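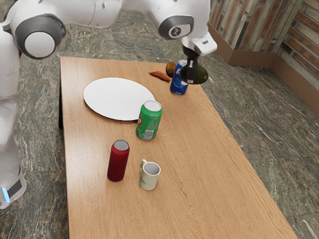 Department of Urban Studies and Planning | Housing Policy Seminar

Week 4 Handout: Who Owns the Land Under the House?
15 Feb 2022

Last week we got through rent control with ten minutes to spare, so we can jump right into community land trusts. I love this topic -- it takes a thing most of us treat as one purchase (the house) and splits it in two, and a surprising amount of policy falls out of that split.

The basic setup
A nonprofit trust buys land and keeps it. A household buys the building on top and signs a long ground lease, often 99 years, for the lot. The buyer pays less up front. In return, the lease limits the price when they sell, so the next family gets a break too.

Terms to know: ground lease, resale formula, stewardship, right of first refusal. Please be able to explain each one in your own words!

Our case: Kerero
Kerero is the neighborhood we'll follow through June. It has 3,584 homes, and the Pindum Land Trust holds the land under 94 of them. Small, yes, but look at where those lots sit on the map in your packet. Most are within a short walk of the Correia Avenue bus line, exactly where asking prices have climbed fastest. Of the 94, 81 are owner-occupied and the others are rented out by the trust itself.

Resale formulas
There are three main families, and you'll meet all of them in the reading.
Appraisal-based: the seller gets back what they paid plus a share of any rise in appraised value.
Indexed: the price moves with a published number, such as area median income.
Fixed-rate: the price goes up by a set percentage each year, whatever the market does.
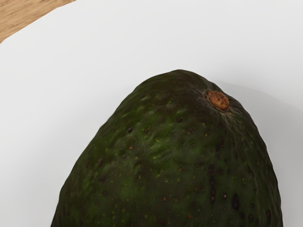

Pindum uses the first kind, with the seller keeping a quarter of the increase. Try it with a home bought for $120,000 and appraised then at $200,000. If it appraises at $240,000 when the owner moves, the increase is $40,000, the seller's share is $10,000, and the resale price is $130,000. Now rerun it with the appraisal falling to $180,000 and see what your formula does -- the lease has to say something about that, and plenty of early ones didn't.

For discussion
Is a quarter of the increase fair to the seller? Fair compared with renting, or compared with the owner across the street?
Should the trust count a new roof or an added bedroom separately?
How should the county tax a lot that can't be sold at market price?

For next time
Read the Fometia lease (sections on repairs and inheritance) and bring one clause you would rewrite. A paragraph is plenty. Bring the Kerero map again, too, as we'll be marking it up in groups.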